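Handheld gripper work, good practice strand – progress to end of May

Quick one this time, full figures in the spreadsheet. Recordings passed so far: 3,721. Target for the period met, just. Stirevance site slower than Bukcombe, mostly down to late tracking cubes from Trummer.

Working rules now at draft 8. Main changes since the last report:

Markers. Cube faces wiped and checked for scuffs at start of every session. No tape, no stickers, no sleeves hanging over them. Worn prints get swapped, not touched up.

Cables. Run down the body, clear of hands and feet. Closed shoes at all times. We had 2 near-trips in April, both logged, both with loose leads on the floor. Nothing since.

Table. Small items only, set out before the operator picks up the grippers. Lids and boxes count as one object for the log sheet. 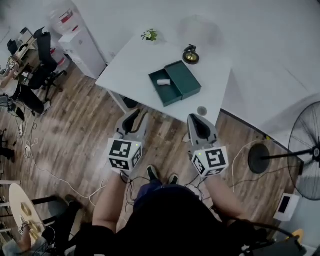

Bukcombe, May

Session checks done on site over the month. Operators mostly following the draft without prompting – start position still varies, some begin with the fingers over the table and some short of it. Needs one line in the rules, will add.

Floor leads and power strips still the weak point. Rule says taped or moved before recording. Not happening every time. Seating also too close for my liking, want a marked line that people waiting stay behind. Osside have tried this and it seemed to work, cost next to nothing.

Consent wording for bystanders redrafted, with you for comment. Would like it back before the next batch of about 500 recordings starts, otherwise we carry on with the old form and have to redo teh paperwork.

Spend on track. Small underspend on travel, would like to move it to spare cubes if thats allowed.

Next: draft 9, floor line at both sites, refresher for operators.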